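Against the cable box

Every few months a colleague at Skiltex, where I keep the office in order, sends me a link to a box for hiding cables. The last one had a lid and little legs and cost 127. I always answer politely and I never buy it. I want to explain why, because I think we are hiding the wrong thing.
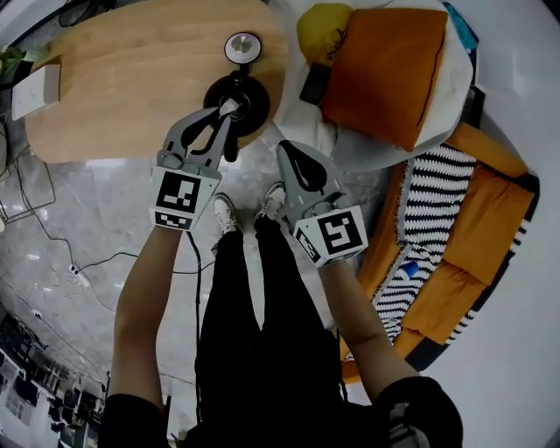
A cable on the floor is information. When I can see it, I know where the power comes from, what is connected and where I should not put my foot. A gray tiled floor with a black cord and a small white power strip is not beautiful, but I understand it in one second. Put the same strip in a box and I must kneel and open a lid to learn the same thing. Also the dust goes in the box, and dust in a box is never swept.

My friend Odair Barros does not agree. He says a room should let the eyes rest, and that I would leave even the water pipes outside the wall if I could. Maybe I would! But he has a big box behind his sofa, and last December we spent 20 minutes looking for the plug of his lamp inside it.

I do not defend mess. Cords should be short, and they should go along the wall and not across the way to the door - this is a fair rule and I break it myself too often.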